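Régler les marges de collision dans Flakeck avant de lancer le planificateur

Si vous avez suivi la première partie, votre cellule est chargée dans le simulateur et le bras répond aux commandes. Bravo, c'était le plus pénible ! Prenez un café, on passe maintenant à la planification, et je vous promets que tout se fait tranquillement.

Ouvrez le panneau Obstacles et déclarez chaque objet posé sur la table perforée : le panier jaune, puis la boîte de sucre Domino. Pour le panier, je vous conseille une forme creuse – une boîte pleine interdirait au bras toute descente à l'intérieur. Mettez ensuite la marge à 30 mm et placez la vue assez près du poignet.
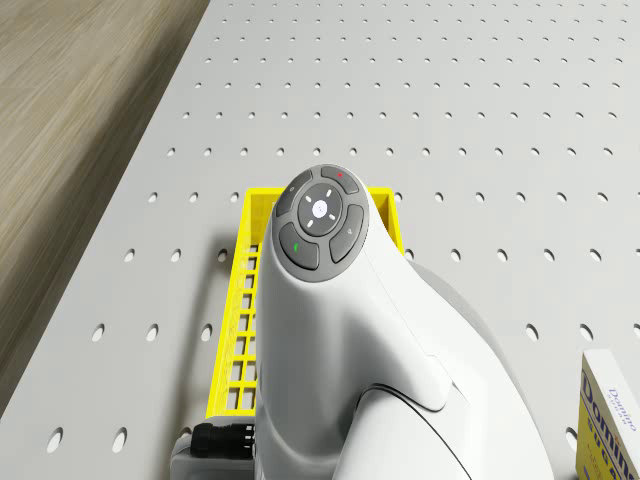 Darragh Dolan nous écrit qu'avec 30 mm le planificateur échoue chez lui une fois sur deux, et qu'il a dû descendre à 6 mm pour les parois ajourées. Il a bien raison d'essayer, mais gardez la grande marge pour les trajets et réservez la petite à l'approche finale.

Relancez enfin le calcul avec 116 points de passage au maximum. Si le journal affiche « start state in collision », reculez un peu le bras à la main, enregistrez la pose et recommencez – chez moi, cela suffit presque toujours.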